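Simulated Wrist Views: Collecting Demonstrations for the Vaden Set

The Vaden set is a collection of demonstrations recorded in simulation and used to train a manipulation policy. It has 2352 episodes. The gallery covers the view from the gripper, with notes on how the episodes are recorded and sorted.

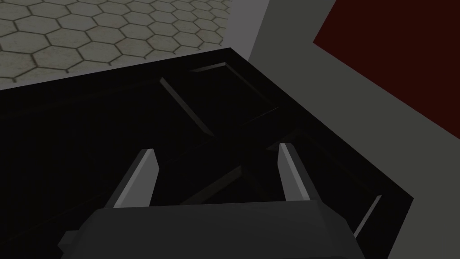
Gemeo wrote in to ask whether starting every episode with the fingers open wouldn't teach the policy that open is the only way to start, and whether a few closed starts should go in as well.

Open gripper over the black surface, with hexagonal tile visible past the far edge. Rendered view, nothing between the fingers.

On Gemeo's point: the first batch did have open starts only. Closed starts were added in March, and they now make up 17 percent of the set. The policy trained on the mixed set opens the fingers by itself before it moves in. The one trained on open starts alone would sometimes push at the object with the fingers shut if a trial began that way.

How an episode is recorded

The operator drives the simulated arm with a hand controller. One button closes the fingers and a second one ends the episode. Camera frames, joint positions and finger width are saved at every step. The instruction is typed in before recording and stored with the episode, so the same room can be used for several tasks without building it again.

Episodes run 80 steps or fewer for the short tasks. Longer ones are allowed for anything with a drawer or a door. If the operator stops to think, the pause is kept unless it runs past the step limit. We tried trimming pauses in an earlier version and ended up with jumps in the joint data that took longer to clean than the trimming had saved.

Rooms and surfaces

Rooms are put together by a tool called Billel, which picks the floor, the wall color and the large furniture from a list. Lighting is set separately. Dark surfaces were left out of the early rooms and the policy did badly on them later, mostly by stopping too high. They are in the list now and come up as often as the light ones.

Shading is kept simple. A more detailed renderer was tested for a month, and the recording speed dropped enough that operators complained of lag in the controller. The flat version stayed.

Checking

Each episode gets one of 3 labels: keep, redo or discard. Keep means the task in the instruction was finished. Redo means the motion was usable but the instruction was wrong or had a typo. Discard covers everything else, including episodes where the object fell through a surface. Failed grasps followed by a good one are kept. Those turned out to be useful for teaching the policy to try again.

The checker, Kan, plays the episode back at double speed with the instruction on screen. A second person looks at anything marked discard before it is removed.

Known problems

The finger width reading lags one step behind the camera in the oldest episodes. A corrected file is included and should be used in place of the original. Some instructions still say "gray box" and "grey box" for the same object. We have left both spellings in.

Related items

Setting Up the Hand Controller
Billel: Room List and Options
Kan Playback Notes, Version 2
Closed Starts and Open Starts Compared
Vaden Set: Corrected Finger Width File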